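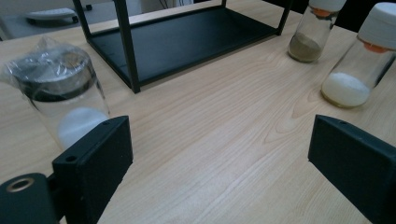

The Flolach hand-held gripper is sold by Gagnon as a ready kit for teaching pick-and-place tasks, and our group tested it for one term in the robotics unit at Drandbridge. The person holds the tool, does the task by hand, and the recordings are used afterwards to train an arm. For our main task we chose the tidying of a kitchen bench, with spice and powder jars and a small black rack. Jars with white caps stood on the right side of the table, and on the left we put one jar with a dark lid inside a transparent plastic bag, as the glossy folds of plastic are a known difficulty for cameras.

2.1 What is in the kit
The kit contains the gripper, two pairs of black fingers, a charger and a printed guide of 19 pages. The price for schools is 800 dollars. Efe Bashir assembled it in one afternoon. The guide is clear, although the colour diagrams are too small.

2.2 Results
We recorded nearly 200 demonstrations. Uncovered jars gave few problems. With the bagged jar the fingers often closed on loose plastic before they reached the glass, and 4 recordings had to be discarded because the bag tore. My partner Benito Valcárcel suggested the rubber tips from Fallico – they are sold separately – and the grip was then more stable, but we did not have time to measure this properly.

2.3 Opinion on the product
We would recommend the kit for a second-year class. The weight is a weak point, and after half an hour the wrist becomes tired. Gagnon answered our question about spare fingers in May, and the order is still open.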